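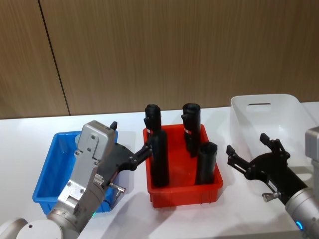 BRIDURA, 2 dic 2023 – Desde este mes, los suscriptores de este boletín pueden pedir el kit Eris en alquiler. Eris es un puesto de clasificación con dos brazos, preparado por Gultska y distribuido en nuestra zona por Henriques. La cuota es de 319 euros al mes y comprende los dos brazos, las dos pinzas, el programa de control y una visita de instalación. La mesa y las cajas las pone el cliente.

He podido trabajar con el kit durante 14 días y quiero contar aquí mis impresiones, que no son todas iguales de buenas. La instalación la hizo Abílio Loureiro, técnico de Henriques, en una mañana. Lo más largo fue ajustar la altura de los brazos, porque el manual tiene 74 páginas y dedica a este punto solamente media. Abílio lo conoce de memoria, pero un cliente que quiera mover el puesto a otra mesa va a necesitar paciencia, y también una segunda persona que sujete.

El ejercicio que viene con el kit es sencillo de explicar: hay varios objetos mezclados en una caja y cada clase de objeto debe ir a su propia caja. Los brazos se reparten el trabajo según el lado. Al principio pensé que dos brazos eran un lujo para esta tarea. Después de unos días cambié de opinión, sobre todo con la caja del centro, donde los dos pueden entrar al mismo tiempo.
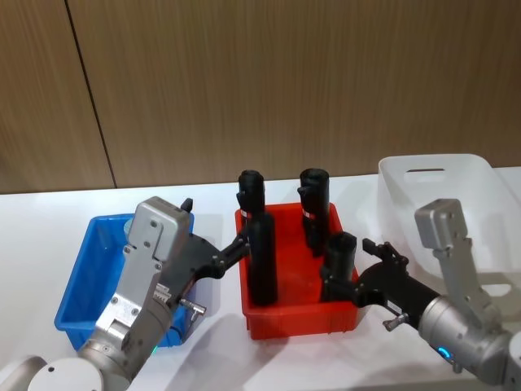
¿Se puede alquilar el kit con un solo brazo?
Por ahora Gultska lo ofrece únicamente con los dos. Henriques nos informa de que una versión de un brazo podría llegar en febrero, todavía sin precio.

En cuanto a las pinzas, los dedos son paralelos y cierran con suavidad. Se puede regular la fuerza en el programa, objeto por objeto, y recomiendo hacerlo con calma el primer día. Con los cilindros blandos me fue mejor una fuerza baja y un agarre cerca de la mitad. Con los botes de tapa lisa usé un poco más. Las cajas estrechas piden atención: si los objetos están muy juntos, el dedo no encuentra sitio para bajar y el brazo espera hasta que se le indica otro punto. Esta espera es segura, pero rompe el ritmo.
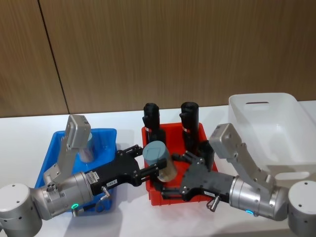 Una pieza de tapa gris azulada en la pinza izquierda, junto al borde delantero de la caja roja.

El programa guarda hasta 300 movimientos en la versión básica. Para un taller pequeño es suficiente; para una escuela con varios grupos me parece poco, y borrar los antiguos uno por uno es bastante pesado. Pregunté por esto a Yến Trương, que lleva la atención al cliente en Gultska, y me respondió el mismo día con un método para exportarlos a un ordenador. Funciona bien. Sería bueno que estuviera también en el manual.

La vista desde la muñeca me resultó la más útil de todas para corregir el agarre, más que la vista general.

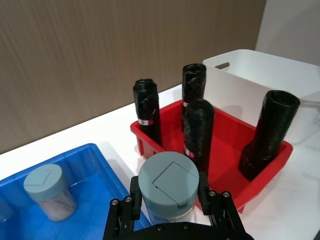
El bote visto desde la muñeca, entre los dos dedos de la pinza.

Las reservas se hacen directamente en Henriques, por teléfono o en su mostrador de Bridura. El alquiler mínimo es de un mes y el transporte dentro de la ciudad no se cobra aparte. Quien quiera ver el puesto antes de decidir puede pedir una demostración y llevar sus propios objetos, siempre que quepan en la pinza.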